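Totow Regal, unbehandelt, vier Böden: meine Erfahrungen nach einem Winter im Kinderzimmer

Eigentlich wollte ich nie wieder ein Regal selbst zusammenschrauben, und dann stand im Februar doch wieder so ein flacher, schwerer Karton bei uns im Flur. Ich hatte lange zwischen dem Totow und dem Clinville hin und her überlegt (das Clinville ist lackiert und hat eine Rückwand, kostet aber auch deutlich mehr) und mich am Ende für das offene aus rohem Holz entschieden. Bereut habe ich es bisher nicht, auch wenn ich ein paar Kleinigkeiten zu meckern habe.

Zum Aufbau: In der Anleitung stehen 20 Minuten. Ich habe mit Kaffeepause den halben Nachmittag gebraucht, was aber auch daran lag, dass ich die Seitenteile erst verkehrt herum hingelegt hatte und alles noch einmal lösen musste. Die Zeichnungen sind leider winzig, und vorne und hinten sehen darauf völlig gleich aus. Zu zweit geht es wirklich viel besser, einer hält die Pfosten, einer schraubt. Die Schrauben selbst sind ordentlich, es lagen sogar 2 Ersatzschrauben in der Tüte, das fand ich sehr nett.

Das Holz ist hell und ganz ohne Lack oder Öl. Wer so etwas mag, wird sich freuen, es duftete in den ersten Wochen herrlich nach Werkstatt! An einer Kante musste ich mit feinem Schleifpapier nacharbeiten, da standen ein paar Splitter ab, und gerade bei kleinen Kinderhänden sollte man da vorher einmal gründlich mit den Fingern drübergehen. Ob ich es noch öle, weiß ich nicht. Meine Schwester rät zu, mein Mann möchte es so lassen, und vorerst gewinnt wohl die Bequemlichkeit.

Schön finde ich, dass es keine Rückwand hat. Unser Zimmer ist nicht groß, und der lange Vorhang nimmt optisch schon einiges weg, da wäre ein geschlossener Schrank daneben ein ziemlicher Klotz. Man sieht die helle Wand durch, und alles bleibt luftig. Der Nachteil ist natürlich, dass gern mal etwas hinten herunterfällt, vor allem die kleinen Spielsachen. 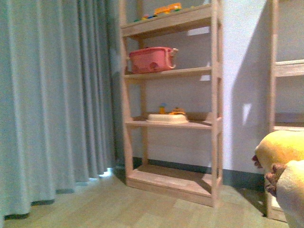 Das Totow bei uns neben dem Vorhang, mit dem rosa Korb auf dem zweiten Boden von oben.

Für Bücher in Mengen würde ich es nicht nehmen, dafür sind mir die Böden zu nachgiebig, aber Körbe, Tabletts und Fahrzeuge trägt es ohne Murren. Die Wandbefestigung muss man übrigens extra kaufen, und das ärgert mich bei einem so hohen Regal schon ein bisschen. Wir haben Winkel von Funis für 12 Euro genommen, die passen gut.

Von mir gibt es vier von fünf Sternen, den einen Abzug für die Anleitung und die fehlenden Winkel.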